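Welton Community Kitchen: progress report for September

Work tables
The grant of 2,000 has paid for the large white tables from Romaniuk. The gridded tops are in daily use and already show scuffs and small dark specks. A whisk and a white stand with a round base were on one of them on Friday. 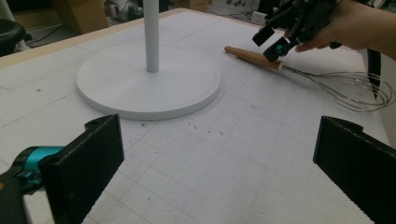
Cleaning and spending
We have spent 350 on cleaning supplies from Fleltik and 100 on hand tools. The marks on the white surface still need a proper scrub, and there are specks to clear near the base of the stand.

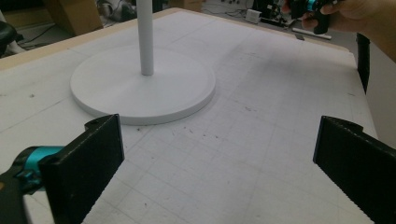

About 300 remains for shelving. Dosness has quoted for this and we expect to order before the next report.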